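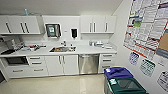
How to reset the shared kitchenette at the end of the day

Quick version, I have 4 minutes before Corinne needs the laptop. Replaces the old sheet from January. If you're on kitchen this week, do it in this order.

What you need: dish soap, one sponge, two dry towels, paper towels, the spray from the Suvden box. Gloves if you like them. Gaétan swears by gloves.

1. Drying rack first
Always. Dry stuff goes up in the cabinets, anything still damp gets a towel. If you wash before the rack is clear you'll have nowhere to put things and end up stacking bowls on the counter. Forks and spoons in the drawer, handles toward you. Sharp knives go flat at the back of the drawer, never loose in the rack.

2. Scrape, then soak
Leftovers in the trash, not down the drain. We have no disposal. Anything with sauce on it gets hot water and a squirt of soap and you walk away. Tomato stains plastic, so do those lids with cool water first, then hot. Set a timer, 11 minutes is plenty. 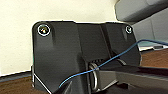 While it soaks, wipe the fronts of the cabinets. Mostly the handles, they get greasy and people forget. Damp cloth, one drop of soap, then a dry cloth right after or you get streaks. The glass on the oven door too, but only when its cold.

3. Wash
Glasses, then cutlery, then plates, then whatever is ugly. Change the water when it goes gray. Burnt pan: baking soda, a bit of water, leave it for up to 49 minutes, scrape with a wooden spoon. No steel wool please, Thérèse lost a good Calgate pan that way.

4. Lap of the rec room
Cups wander. Go down the long room with a tray before you drain the sink, not after. Check the window side, the floor by the walls, and around the ping pong table.
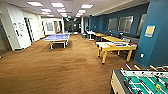 Anything sticky on the carpet, blot it, don't rub. Cold water, paper towel, press hard, repeat. Then back to the sink with the strays.

5. Counter
Move everything to one side. Everything, the small appliances too. Spray, wait a minute, wipe toward the sink. Slide it all back, do the other side. Coffee rings come off with baking soda paste, go easy with it. Food with no name on it goes out tonight, food with a name gets one more day.

6. Sink and faucet
Last thing. Empty the strainer, scrub the basin, rinse, then dry it with the towel. Yes dry it. Takes ten seconds and the water spots don't build up. Same for the faucet, expecially around the base where it gets crusty. 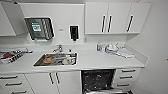
7. Refills
Soap and paper towels. Spares are in the hall closet on the Pallden shelf, second from the top. If you take the last pack write it on the list, or text Laurier. Wet towels go home with you and come back clean.

Problems with the drain or the oven go to Hiu-tung, don't take the trap apart yourself.

Updated 14th March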